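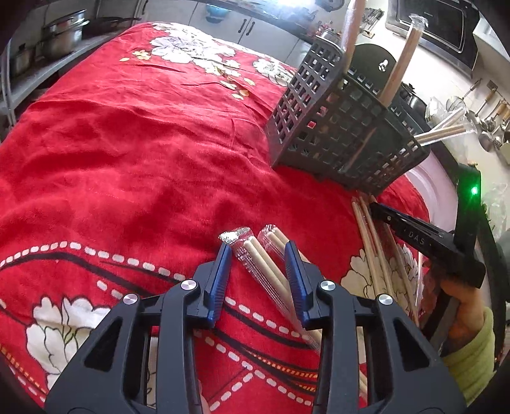
TUVWOOD, April

Ljubica Vidmar has sorted a lot of cutlery in her working life, and she would like it known that she was never slow at it. She ran canteen kitchens before she retired, and she came to the Skundska open day because her neighbour had a spare ticket and there was a sausage sizzle.

"I thought there'd be a robot," she says. "It was chopsticks on a tablecloth."

The chopsticks, some wrapped in plastic and some loose, were laid out on a red flowered cloth beside a dark grey utensil caddy. The job was done with black grippers held in the hand. Visitors were told that recordings of this sort of work would one day teach a machine to do it alone.

Špela Petkov, who organised the day for Skundska, is patient about the disappointment. "People want the finished thing," she says. "We're showing them the bit before that. It's tidying up, over and over, with a tool that has two fingers instead of five."

How many times over? She gives the figure as 478 recorded goes at the chopstick job, by 25 people. I asked how many a robot would need before it could be trusted in a real kitchen. She said it depended on the kitchen. I asked about this one, and she said that was a fair question and she didn't have a number.

Vidmar had her own turn and lasted some 50 minutes, well past the slot she'd been given. She found the wrapped pairs easier to think about than the loose ones. "A loose bundle is a nuisance with your own hands," she says. "I wanted to scoop the lot up – you can't scoop with that."

Would she have bought a machine like it for one of her canteens? "At what price?" Petkov couldn't say, and the brochure by the door didn't either, though it had plenty on the future of work.

Petkov says a second open day is planned, with a robot arm running "if it's behaving". Vidmar has put her name down. She wants to see it do the loose ones.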